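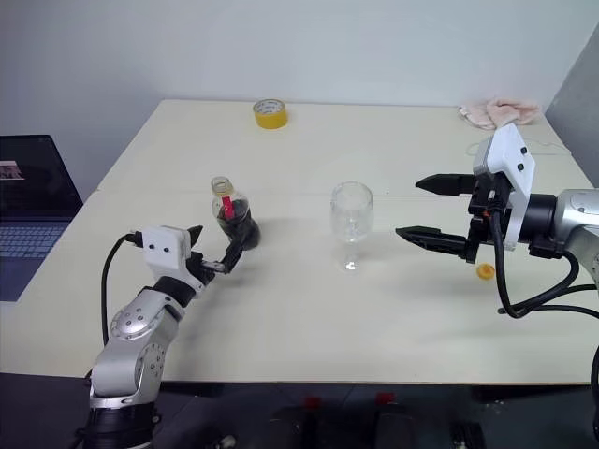
*Pouring table, small bottle and stemmed glass, bottle open.*

# Pouring Table Check: Glassware, Bottle and Tabletop

**Site:** Enelell, ground floor, Mivetti room
**Period:** June 2026
**Type of check:** Regular, with follow-up on the February points
**Marks used:** OK / FIX / WATCH

Please read the comments as well as the marks. A lot of the good news is in there, and this table has come a long way since February!

## 1. Tabletop

- [x] **Surface clean before the glass goes down.** OK. Wiped right to the back edge, with no sticky rings. The pale top is a joy for this kind of work, because one drop of cola shows up right away.
- [x] **Both sections level with each other.** OK. I ran a flat hand over the seam in both directions and felt no lip. In February a glass foot could catch there, and now it slides straight over. Lovely job by whoever reset the legs.
- [x] **Seam sealed.** WATCH. Fine today. Liquid that sits on the seam will find its way in sooner or later, so wipe along it first after any spill, then do the rest of the top.
- [x] **Table steady under a firm push.** OK. Pushed from the front and from one end. No rocking.
- [ ] **Table feet marked on the floor.** FIX. The marks have worn off. Put new ones down before the table gets moved for floor cleaning. You can use the yellow tape for it.

## 2. Glass

- [x] **Rim free of chips.** OK. Checked by eye against the light and then with a folded cloth run once around the edge. Don't use a bare finger for this, even if you've done it that way for years.
- [x] **Bowl free of cracks.** OK.
- [x] **Stem straight, no nick where it joins the foot.** OK. Most of our broken glasses have gone at that joint, so give it a proper look each time.
- [x] **Foot sits flat.** OK. No spin or wobble when tapped lightly.
- [x] **Glass well in from the table edge.** OK. Keep it near the middle. There's plenty of table, so use it!
- [ ] **Spare glasses stored upright in the divided box.** FIX. The box is the right one, but two dividers are missing and the glasses can knock together. Berico has dividers on the supply list, and I've added them to the order.

Stemmed glasses are still harder to pour into than tumblers, and I'm very happy we kept them. They tip if you nudge them high on the bowl, and that teaches good habits quickly.

## 3. Bottle and cap

- [x] **Bottle sound, no splits or soft spots.** OK. Squeezed gently with the cap on and held upside down over the sink. Dry cloth afterward.
- [x] **Cap threads clean.** OK. Dried cola in the threads makes the cap stick, and then it comes loose with a jerk. Rinse it in warm water after each session.
- [x] **Cap parked where it can be seen.** OK. Yellow on a white top is a great combination. You spot it at once.
- [ ] **Cap kept clear of the glass foot.** WATCH. A cap under the edge of a foot is enough to tip a glass. Pick one parking spot and stick to it. I'd like to see a small tape square for this.
- [x] **Red strip on the bottle lies flat.** OK. Press down any corner that starts to lift, or it will catch on sleeves and cloths.
- [ ] **Bottle labeled with contents and date opened.** FIX. Nothing used on this table is for drinking once it has been opened here, and the label needs to say so in large letters. A marker and a piece of masking tape will do the job.

## 4. Pouring

- [x] **Bottle opened slowly, away from the face.** OK. The written steps on the door say this clearly. Good, plain wording, too.
- [x] **Bottle not shaken or dropped before opening.** OK. If it has been, leave it standing until the bubbles settle.
- [x] **Pour kept slow and steady.** OK. Cola climbs fast in a tapered bowl, and the foam gets to the rim well before the liquid does.
- [x] **Stopping point agreed before starting.** OK, with a comment below.
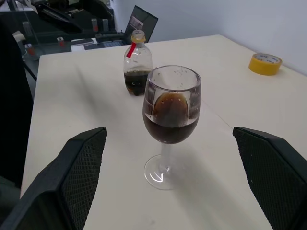
A little over halfway is as high as I'd ever want to go in one of these. The foam has somewhere to rise, the glass can still be picked up by the stem without slopping, and you get a nice clear view of the level through the side. Anyone who wants a fuller glass should wait for the bubbles to drop and then top it up in a second short pour.

Brown foam marks inside the bowl are harmless in use, but they dry on hard. Rinse the glass the same day. If it has been left overnight, soak it in warm water with a drop of dish soap and use the soft brush. The green scrubber leaves fine scratches, and after that you can't tell a scratch from a crack when you do the Section 2 checks.

- [x] **Cap back on before the glass is moved.** OK as written in the steps. Keep doing it in that order.
- [x] **Glass moved by stem or foot, never by the rim.** OK.

## 5. Tape and loose items

- [x] **Tape kept to the back of the table.** OK. Having it within reach is very handy for marking spots.
- [ ] **Tape can't roll.** WATCH. Lay the roll flat. On its edge it can travel, and it's heavy enough to knock a glass over.
- [x] **No pens, phones or drink cups from elsewhere on the table.** OK, and thank you. This was the biggest complaint last time.

## 6. Spills and broken glass

- [x] **Absorbent pads within reach.** OK. One pad takes up about 400 ml, and that covers a whole small bottle with room to spare.
- [x] **Clean cloths in the drawer.** OK. There are six, all dry and folded.
- [x] **Dustpan and stiff brush on the hook.** OK.
- [ ] **Rigid box for broken glass.** FIX. The old box has gone to the Zaidi room and hasn't come back. A bag is no good, since stems go straight through. Please bring the box back or get a second one.
- [x] **Floor mat flat at the corners.** OK. The new mat is terrific. It grips well even with cola on it (I tried!).

## To do before the next check

| Item | Section | Who | When |
|---|---|---|---|
| Mark table feet on floor | 1 | Room team | This week |
| Dividers for glass box | 2 | Supplies | With the next Berico order |
| Contents and date label on bottle | 3 | Whoever opens it | Every time |
| Tape square for the cap | 3 | Room team | This week |
| Broken-glass box | 6 | Supplies | Before the next session |

**Overall mark:** OK to use once the broken-glass box is in place. The other items can be done while the table is in service.

**Comment for the room team:** the level seam and the new mat have made a huge difference. Please do the same for the table in the Zaidi room if you can get hold of the same leg pads!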